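Torkach wants offices to rent a humanoid by the month. Bring questions

Torkach, a leasing firm that until last year rented out floor scrubbers and pallet lifts, has started offering a two-legged robot to small offices on a monthly contract. The company calls the service Cemance. It covers the machine, remote support and a fitted knit cover for the arms and hands, and the sales sheet promises "a helpful presence from the first morning."

We spent part of a morning in February at the firm's demonstration suite to see what that means.
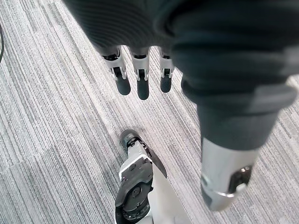
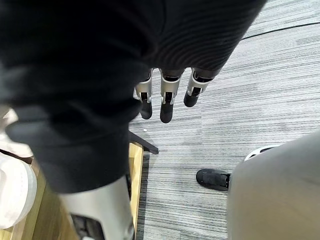 Metal-cased fingers with black tips, under the dark ribbed knit, over the suite's striped gray carpet.

What the money buys

The basic plan costs $436 a week with a minimum term of 2 months. That pays for up to 88 hours of use a month, after which an hourly charge kicks in. Torkach would not give us the hourly charge in writing. It "depends on the customer," according to Ryszard Jabłońska, who runs the rental side.

Jabłońska says the robot can carry mail, restock a supply shelf and walk a visitor to a meeting room. Asked how many paying customers have it doing all of those jobs today, he said the firm was still in its early sign-up period and did not want to share names.

The knit cover gets a lot of space in the sales material. It is made by a supplier called Curel and is sold as a way to make the machine feel less like factory equipment. It does soften the look of the arm. It leaves the fingers bare, though, and those are the part most likely to touch a coffee cup or a coworker. The contract lists the cover as a wear item, so a customer pays for a new one if it snags or tears. Torkach says the cover can be machine washed but has not published any figures on how long it lasts.

Carpet is another open point. The suite has flat carpet tiles, an easy surface as office floors go. The small print says the customer must keep walking routes free of cords, door mats and "soft or raised flooring." Anyone who has worked in a real office knows how long a walkway stays free of cords.

A second opinion

Nikola Czerwiński manages three shared office buildings for the property company Pattinasarany and was offered an early contract. She turned it down.

"I asked who is responsible if it falls on someone, and I got a brochure," she said. "I already have a person who brings up the mail. He does it in ten minutes and he also fixes the printer."

Czerwiński said she would look again if the firm offered a trial without the minimum term. Jabłońska said a shorter trial was "being talked about" but gave no date.

There is a fair case for renting over buying. Robots of this type go out of date quickly, and a small business has no use for an old one in a closet. A lease also puts repairs on the supplier, at least on paper. Torkach's repair promise is a reply within one working day – a reply, note, with nothing said about a working robot. Time lost to repairs is not credited back under the version of the contract we read.

The remote support needs a closer look as well. Staff at Torkach can view the robot's camera feeds when a customer reports a fault. The contract says recordings are deleted "when no longer needed" and leaves it there.

Torkach is taking deposits for Cemance now. The deposit is refundable until a delivery slot is confirmed, and the company has yet to say when the first slots will open.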